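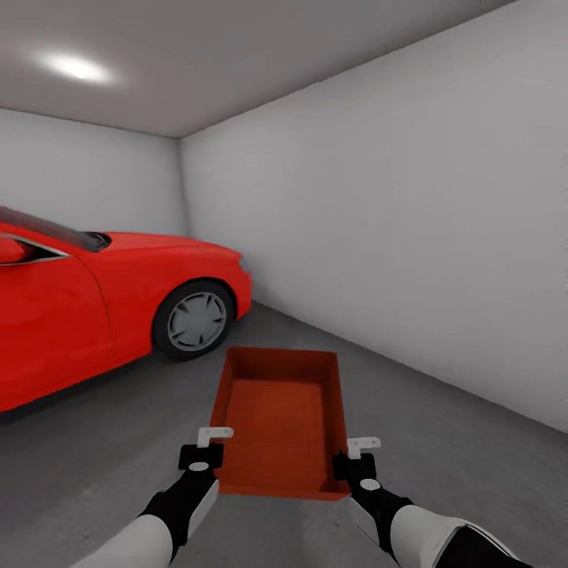
Red tray and red car, computer rendering

Camard Trade Talks Club: Frequently Asked Questions

What do you do?
We're a reading and discussion group on trade policy: tariffs, quotas, rules of origin, all of it. We meet every Friday in the back room at Vomley, and we love it when somebody new walks in!

Do I need a background in economics?
Not at all. Plenty of members had never opened a trade agreement before joining (and now they argue over footnotes).

What are you reading right now?
The draft Eskola agreement, which runs to 400 pages. We take one chapter at a time, and the dairy chapter is a real treat. Really!

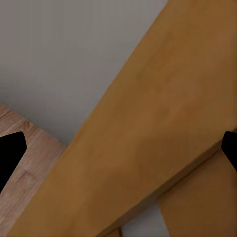
If you'd like to catch up first, Helmut Mühlbauer has written a four-page summary of the chapters so far, and it's wonderfully clear. Ask for a copy at the door.

Does the club take sides?
No. We have free traders, union people and farmers in the same room, and the arguments are half the fun. Members are welcome to campaign on their own time.

Can I bring a question about my own business?
Please do! One of our best evenings started with a question about import duty on bicycle parts. We can't give legal advice, though.

What is the Derus debate?
Our big public event in June. Two teams argue for and against a new tariff, and the audience votes before and after. The hall seats 300, so come early.

Is there a fee?
No, only coffee money.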